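Grusden Community Help > Home Robotics > Collecting Demonstrations

How many fruit-into-basin examples before I change the setup?

Posted by lowgear_tom
January 25, 2026

I am collecting pick-and-place demonstrations at home with two hand-held grippers, one per hand. The task is simple. Fruit is spread out on a bed sheet, I pick it up and put it in a green plastic basin. The plan is to train one policy for both arms.

So far I have 249 episodes, all on the same purple sheet with the big white flowers. I trained on the first batch in November and the policy reached for the printed flower centers on a good share of the tries. Tomatoes gave it the most trouble.

What I want to know is if I should keep going on this sheet until I have a lot more, or switch to a plain one now. Also, does it matter that both hands are sometimes working at once? Views from the gripper camera: 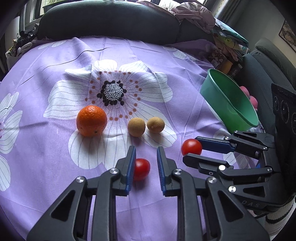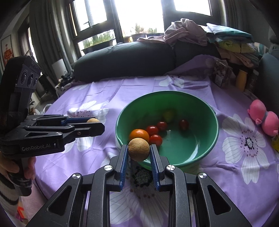

2 replies

Kieran Ó Súilleabháin

Keep the flowered sheet but stop using only that one. We had the same thing on a patterned tablecloth. The policy had seen one cloth in one position, and it had learned where the fruit usually was in relation to the pattern. What fixed it was moving the cloth between episodes, a quarter turn or a shove to one side, and mixing in two plain cloths. I would not throw out your 249.

Move the basin too. If it always sits in the same spot the policy will drop fruit at that spot with or without a basin.

On the tomatoes, check how far the fingers are open when you start the approach. They are small next to an orange, and if you come in wide open every time the last bit of closing is very short in the recording and easy to lose when you downsample. Slow down for the last inch. I also record a few episodes where I miss on purpose and go back for it, and those helped more than I expected — maybe one in ten is enough.

Both hands at once is fine if that is how you want it to run. What causes trouble is switching habits halfway through. If the left hand picks alone in half of your episodes and both pick together in the other half, write that in the task label so you can split them later. Check the clock offset between the two grippers as well. Mine drifted over a long session and the two-handed episodes were useless until I lined them up again.

For a number, our set was 2,681 episodes over 3 cloths, but it was already working passably at nearly 325 per cloth. I would get there on this one and then change.

pelham_b

Just use a plain sheet. Less for it to get confused by.

Comments on this reply

lowgear_tom: That was my first thought too, but it has to work on whatever is on the bed.

pelham_b: OK, then do what he said. Make sure you lock the exposure if you can. With a window behind the bed the brightness will jump every time you tilt the gripper up.

lowgear_tom: Exposure was on auto. I will lock it and redo a short batch before I change the cloth. Turning the sheet between episodes starting tonight.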